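The Guest Room Door and Other Things That Wake Me Up

I have been a bad sleeper since college, and for most of that time I treated it like a personality trait. Some people are left-handed, I wake up at 3 a.m. and think about a weird thing I said at a barbecue. Fine. But last October I hit a stretch where I was getting maybe one decent night a week, and I got cranky enough that even the dog started going to bed without me. So I decided to quit complaining and fix whatever I could fix in the house itself, before I went anywhere near supplements or those apps where a man whispers at you about a train.

The big one for me was noise. We live in Boststead, which people who don't live here think of as quiet, and it is quiet if your idea of quiet includes a freight line and a neighbor who leaves for work at 4 in the morning in a truck that sounds like a cement mixer having a bad day. I'd gotten used to the train. The truck, never. My body apparently sets its own alarm for ten minutes before the truck, so I can lie there and wait for it.

First thing I tried was curtains. Everybody says curtains! I ordered heavy ones from Hourani, the fabric place out past the water tower, and I'll say this for them, they are gorgeous curtains and the room gets properly dark now. As for sound, they took the edge off the train and did nothing at all about the truck. I also hemmed them myself and one is longer than the other, so there's that to look at.

Then came the white noise machine. I bought a Gasik because it had the fewest buttons. It has 8 sounds and six of them are rain. There's rain, there's heavy rain, there's rain on what I think is supposed to be a tent, and so on down the line. The one I ended up liking is plain old fan, and it cost me a lot more than a fan. (My husband pointed this out. We own two fans.) Still, I use it every night and I'd replace it if it broke. If you're shopping for one, listen for the loop before you commit. My first one had a tiny click every 26 seconds, and once I'd heard that click I could have identified it in a lineup.

Then I got it into my head that food was the problem. I'd been eating dinner late and finishing with a few of those Tastley ginger cookies standing up at the counter, which doesn't count as eating, as we all know. I moved dinner to six and cut the cookies for two weeks. I slept a little better, I think? Or I was just in bed earlier with nothing to look forward to. The cookies are back but I eat them at four in the afternoon now like a small child after school, and I have to say it's improved my afternoons enormously.

Exercise, same story. I walked every day for a month and my phone tells me my best Saturday was a measly 3767 steps, so let's not pretend I trained for anything. I did notice I fell asleep faster on walking days. Staying asleep was another matter.

And this is where I have to talk about doors. When I can't sleep I move to the guest room, partly out of courtesy and partly because the bed in there is firmer. And the first week I did it regularly, I noticed I was sleeping straight through the truck. I gave the mattress all the credit and came very close to buying a second one for our room. Then one night I left the guest room door open for the dog and, boom, there I was at ten to four, wide awake, waiting.

Our bedroom door is a hollow thing you could put a fist through. It has a gap under it that I could slide a paperback through (I've tried, it fits, a fairly thick one). The guest room door is an older, heavier one that was here when we bought the house, and it closes with a real thunk. The truck noise comes in mostly through the kitchen, it travels down the hall, and our flimsy door just waves it on through. So I'd spent all that money on the window side of the room when half the racket was coming in behind me.

I got a little obsessed after that. I walked up and down the hall with the radio on in the kitchen, opening and closing everything, ear against the wood, while the dog followed me in case there was a snack involved.

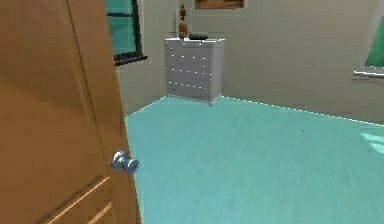
Do you need to buy a whole new door to cut down on hallway noise? Start with the gaps, because a strip along the frame and a sweep at the bottom are cheap and made more difference in our room than the curtains did.

I put the strip on first, the soft adhesive kind, and I put it on wrong. Too thick, so the door wouldn't latch, and I had to peel the whole side off and start over with a thinner one. Clean the frame before you stick anything to it. I wiped mine with a dry sock and it fell down within a few days like wet wallpaper. The second time I used rubbing alcohol and it's still up.

The sweep took me an entire evening, mostly because I cut it too short and had to go back to the hardware store and act like I was buying one for the first time. It drags a bit on the rug. I've decided I like the sound, kind of a whoosh, very fancy hotel.

We'll probably swap the door out eventually. I've been watching the salvage place for a solid one in the right size, and so far everything is two inches too tall or painted a green I can't live with. My husband says you can trim a door. He also hemmed nothing, so I'm not sure he should be making me promises about cutting in a straight line.

Anyway, I slept until 6:15 this morning and missed the truck completely. If any of you have dealt with a squeaky hinge without taking the whole door down, please tell me how in the comments, since the guest room one has started up and the dog has learned to work it with his nose.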